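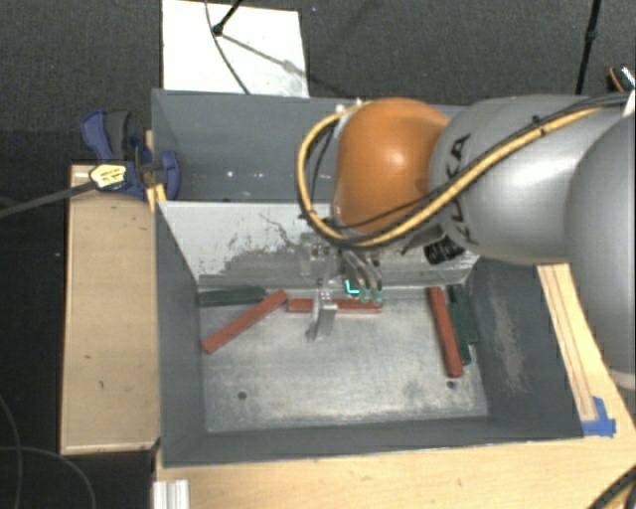
2 min read · 13 posts

1/ Finally sorting the wooden blocks. Red and dark green, all plain rectangles. They've been tipped into one bin or another for years.

2/ Full set is 286 according to the lid of the old Zilano box. I have never had them all in one place.

3/ Gray bin with sloped sides is good for this. Blocks slide to the middle and you can see what you have.

4/ The floor of it is metal and pretty dusty. Same with the slopes, and the back one is scuffed. Wipe first, then tip.

5/ Small batches work best. I tried 56 at once and spent the time digging.

6/ Reds go in one crate, greens in the other. I don't sort by size.

7/ Dark green is hard to see against gray in the evening — do it by daylight if you can.

8/ Check corners for splinters. Fine sandpaper, a few strokes along the grain. Don't soak them.

9/ Someone asked about paint. I used Usus matte on a few chipped reds. Color is close, a little more orange.

10/ Zomix crates stack fine but the lids pop off when full. I leave the lids off.

11/ Two holes in the bin floor. Blocks don't go through, they're much too big. Grit does, so put newspaper under it.

12/ Leite has the same blocks in yellow. Not buying any until these are put away.

13/ Reds are done up to the last crate. Greens next, starting 26th July.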